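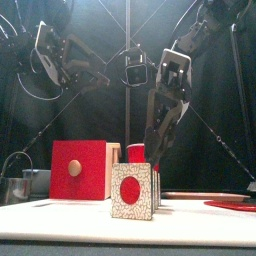
양팔 셋업에서 그리퍼 두 종류 번갈아 써 본 기록. 몇 주 동안 메모만 쌓여서 타래로 정리함. 순서는 좀 왔다 갔다 할 수 있음.

비교 대상은 Jenavia에서 나온 평행 그리퍼랑 Tiltard 그리퍼. 둘 다 전동이고 손가락은 교체식. 팔은 양쪽 같은 모델이고 제어기만 중간에 한 번 바꿨다. 제어기 얘기는 뒤에서 따로.

작업은 네 가지로 정했다. 컵 집어서 쟁반에 올리기, 세워 둔 블록 하나씩 빼기, 나무 상자 손잡이 당기기, 양동이 손잡이 들기. 작업마다 그리퍼당 70회씩. 물체 위치는 매번 조금씩 옮겼다.

먼저 컵. 표면이 반들거리는 짧은 원통형 컵이라 쉬울 줄 알았는데 차이가 제일 크게 났다. Jenavia는 손가락 끝이 평평해서 접촉이 선으로만 생긴다. 힘을 낮추면 돌아가고, 올리면 컵이 위로 밀려 나온다.

Tiltard는 손가락 끝에 얕은 홈이 있다. 컵은 확실히 이쪽이 편하다. 대신 홈 때문에 얇은 물건 잡을 때 가운데가 뜬다. 접시 가장자리를 잡아 보면 바로 느껴진다.

컵이 블록 바로 뒤에 있을 때가 문제였다. 앞에서 들어가면 블록을 건드리니까 위에서 가파르게 내려와야 한다. 손가락이 긴 쪽이 유리하고, 짧은 손가락으로는 하우징이 먼저 블록 윗변에 닿는다.

그래서 양쪽 다 긴 손가락으로 통일하고 처음부터 다시 했다. 앞에 모은 데이터는 비교에서 뺐음. 아깝지만 섞어 놓으면 나중에 해석이 안 된다.

긴 손가락 단점도 적어 둔다. 끝이 휜다. Jenavia는 최대 힘의 절반만 넘겨도 끝이 벌어지는 게 눈으로 보인다. 제어기가 읽는 폭이랑 실제 끝단 폭이 달라진다는 뜻이라, 파지 성공 판정을 폭 값으로 하면 틀린다.

판정은 결국 카메라로 바꿨다. 들어 올린 뒤 2초 유지하고, 영상에서 물체가 손가락 사이에 있으면 성공. 애매한 건 사람이 다시 본다. 다시 보는 건 Parvaneh Babaei 님이 맡아 주셨다.

블록 빼기. 무늬 있는 블록을 일렬로 세워 놓고 맨 앞 것부터 집는다. 간격이 좁아서 손가락 두께가 그대로 성패를 가른다. 뒤 블록까지 같이 집는 실패가 대부분.

여기서는 Jenavia가 나았다. 손가락이 얇고 닫히는 속도를 아주 느리게 줄 수 있다. Tiltard는 최저 속도가 생각보다 빨라서 닿는 순간 블록이 넘어간다. 하나 넘어가면 뒤도 다 넘어간다.

블록 앞면 무늬가 복잡해서 자세 추정은 잘 된다. 반대로 옆에서 보면 가느다란 흰 면만 남아서 흰 상판이랑 구분이 안 됐다. 카메라 높이를 두 번 바꾼 이유가 이거다.

카메라 얘기. 가운데 기둥에 단 작은 카메라는 처음엔 Tijani 걸 썼다. 화질은 괜찮은데 밝은 상판에서 노출이 계속 흔들린다. 자동 노출 끄고 고정했더니 이번엔 검은 그리퍼 손가락이 배경에 묻힘.

검은 배경을 쓰는 건 물체 분리 때문인데, 그리퍼도 어두운 색이면 손해가 있다. 손가락 끝에 밝은 테이프를 붙여 볼까 했지만 마찰이 달라져서 비교가 망가진다. 조명 각도만 조정하고 넘어갔다.

노출값은 상판 기준으로 잡지 말고 컵 기준으로 잡는 게 낫다. 상판은 좀 날아가도 상관없다. 그림자도 적당히 남아 있는 편이 높이 가늠하는 데 도움이 된다.

케이블. 이거 하나로 하루를 썼다. Jenavia 케이블은 바깥으로 나와서 큰 고리를 그리는데, 손목을 크게 돌리면 이 고리가 당겨진다. 당겨지면 힘 센서 값에 그대로 섞여 들어온다.

고리를 더 크게 잡으면 당김은 없어지는데 이번엔 물건에 걸린다. 양동이 손잡이가 특히 잘 걸림. 결국 손목 회전 범위를 60도로 제한하고, 경로 쪽에서 해결했다.

상자 손잡이 당기기. 둥근 나무 손잡이라 옆에서 물면 미끄러진다. 두 그리퍼 모두 위아래로 무는 것보다 좌우로 무는 쪽이 안정적이었다. 왜 그런지는 아직 모르겠다. 상자 자체가 가벼워서 딸려 오는 문제도 있다.

딸려 오는 건 반대쪽 팔로 상자 윗면을 눌러서 잡았다. 양팔을 쓰니까 성공률은 올라가는데 한 번 하는 시간이 꽤 길어진다. 두 팔 사이 거리 제한 때문에 경로가 돌아간다.

제어기 얘기. 처음 쓰던 건 양팔 동기화가 안 맞았다. 한쪽이 항상 늦게 출발한다. 한 팔 작업에서는 모르고 지나갔는데 상자 작업에서 바로 드러났다.

Pornley 제어기로 바꾸고 나서 출발 시점은 맞는다. 설정 파일 형식이 달라서 옮기는 데 시간이 들었고, 비상정지 뒤 복귀 절차가 번거롭다. 매번 원점을 다시 잡아야 한다. Welington Guimarães 님이 복귀 스크립트를 짜 줘서 지금은 참을 만함.

제어기 교체 전후 데이터도 섞지 않았다. 위에 적은 결과는 전부 Pornley로 바꾼 뒤 것.

양동이 손잡이. 얇은 철사라 둘 다 잘 못 잡는다. 잡는다기보다 손가락을 밑으로 넣어서 거는 쪽이 맞다. 금속 표면 반사 때문에 깊이 값도 구멍이 많이 난다. 이 항목은 비교표에서 참고용으로만 둘 생각.

내구성은 시험 기간이 짧아서 말하기 어렵다. 누적 2,000회 개폐 시점에서 한 번 풀어 봤는데 Tiltard 쪽 손가락 고정 나사가 조금 풀려 있었다. Jenavia는 그대로. 나사 고정제 바르고 계속 쓰는 중이다.

소음은 Tiltard가 조용하다. 같은 방에서 종일 돌리면 이것도 무시 못 한다.

지금 기준으로 하나만 고르라면 Jenavia. 얇은 손가락이랑 느린 속도가 우리 작업에는 더 자주 필요하다. 컵 같은 둥근 물건이 많은 곳이면 Tiltard가 맞을 것 같고.

왼팔은 Jenavia, 오른팔은 Tiltard로 섞어 쓰는 방법도 생각해 봤다. 보정 파일을 팔마다 따로 관리해야 하고 좌우를 바꿔서 같은 작업을 못 돌린다. 당분간은 안 할 예정.

다음은 손가락 끝 패드 비교. 실리콘이랑 우레탄 두 가지를 주문해 놨고 수요일에 온다고 한다. 납작한 접시도 작업에 넣을 건데, 상판에서 가장자리를 띄우는 방법부터 정해야 한다.

힘 설정값이랑 판정 기준은 표로 만들고 있다. 정리되면 이 타래 밑에 이어서 올리겠음.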